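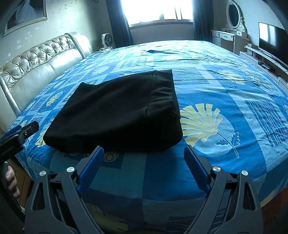 Ticket 270: Public comments on the Fonseca Marsh transfer not showing on the hearing page

Status: Resolved
Opened: 21 Aug 2020
Opened by: Clementina Serrano, Skadolham town clerk's office
Product: Erex public comment module
Priority: High (hearing coming up)

Original message

Hello, and thank you in advance to whoever picks this up. I know you all are busy and I will try to get everything in here so you don't have to keep writing back to me.

We are the town of Skadolham and we have been using Erex for our public comment pages since May. It has been a good experience for the most part and people like being able to write in from home. Right now we have a hearing page up for the proposal to hand Fonseca Marsh over to the county. I won't go into the politics of it, except to say that folks here feel very strongly one way or the other, and half of them seem to have my desk number!

The trouble is that comments are disappearing. A resident fills in the form, presses Submit, gets the green thank-you message, and then the comment never shows up on the public page. I have the email notices in our shared inbox for 43 comments on this hearing, and the public page is showing far fewer. Other hearing pages (the sidewalk one and the boat ramp fees) look fine to me.

You can imagine how this looks from the outside. One gentleman called to ask whether the council was hiding the comments against the transfer. I told him no, of course, and that I would find out what was going on, so now I am finding out.

What I have tried so far:

Signed out and back in.
Tried two different browsers on my office computer, and then my own phone.
Turned the page off and on again under Page Settings, Visibility.
Sent in a test comment of my own that just said "test, please ignore." That one showed up right away, which made me feel better for a minute and then worse.

Thank you so much,
Clementina

Reply from Zedach support

Hi Clementina, thanks for the very thorough write-up. Please leave the page switched on for now. Nothing has been deleted. All 43 comments are in the database for that hearing, so your records are safe.

Could you look at two things for us?

1. Go to Comments, then All, and change the filter at the top from "Published" to "Any status." Do the missing ones turn up there, and what does the status column say?
2. Open one missing comment and one that published normally. Is there any difference you notice in length, in the address field, or in the time it came in?

Reply from Clementina Serrano

Oh, what a relief. I had been picturing myself explaining to the council that I'd lost the public record.

I found them. They say "Held" in the status column, in very light gray letters, and I would never have thought to change that filter. I always assumed All meant all.

As for the differences, I opened a good many of them with my coffee and I think it may be the length. The short ones went through. The held ones go on for a while, and several have been pasted in from a letter. People who have lived beside that marsh for most of their lives have a lot to say about it – old maps, who promised what to whom, where the property line ran before the road went in. I don't see anything odd about the addresses or the times. There are held comments for the transfer and held comments against it, and I am glad I can tell my caller so.

I have not pressed Publish on any of them because I wasn't sure if that would change the time stamp. Does it? Our rules say comments are listed in the order received, and I'd hate to fix one thing and break another.

Reply from Zedach support

You were right to wait. Publishing one at a time does keep the original submission time, but the page sorts by publish time unless you tell it otherwise, so they would have landed in the wrong order.

It is the length. Your hearing page has a moderation rule that holds any comment over 1000 characters for staff review. The rule belongs to a template called "Standard Hearing v2," and the other two pages you mentioned were built on the older template, without the rule. The thank-you message ought to tell the resident that the comment is being held, and it doesn't. We have logged that as a bug on our side.

To fix your page:

1. Go to Page Settings, then Moderation.
2. Set "Hold long comments" to Off and save.
3. Go to Page Settings, then Display, and set "Sort by" to "Date submitted." Save again.
4. Go back to Comments, All, "Any status." Check the box in the header row, then choose Release Held from the menu on the right.
5. Open the public page in a private window to see what residents see. It can take a few minutes to catch up.

Reply from Clementina Serrano

I went through the steps with the page printed out next to me. On step 4 the Release Held choice was grayed out at first. I had to go and give myself the Moderator role under Staff, even though I am already the administrator, and after that it worked. You might want to add that to your instructions for the next person.

All 43 are up now, in the order they came in, and the first one is once again the very long one about the old ferry landing. I put a note at the top of the page saying that longer comments were delayed by a software setting and that every comment received has been posted. I called the gentleman back too. He was perfectly nice about it, and then he told me his opinion of the transfer for quite some time.

One last thing, and then I'll let you go. When we make the next hearing page, will the rule come back on by itself?

Reply from Zedach support

It will if you pick the same template, yes. We have made a copy for your town named "Skadolham Hearing" with the hold switched off and the sort order already set, and you will find it first in the template list. The Moderator role note has gone to our documentation team, and the thank-you message bug is scheduled for a coming update. We'll write to you on this ticket when it is out.

Reply from Clementina Serrano

I see it in the list. You can close this one, and thank you for being so patient with me.

Ticket closed by requester.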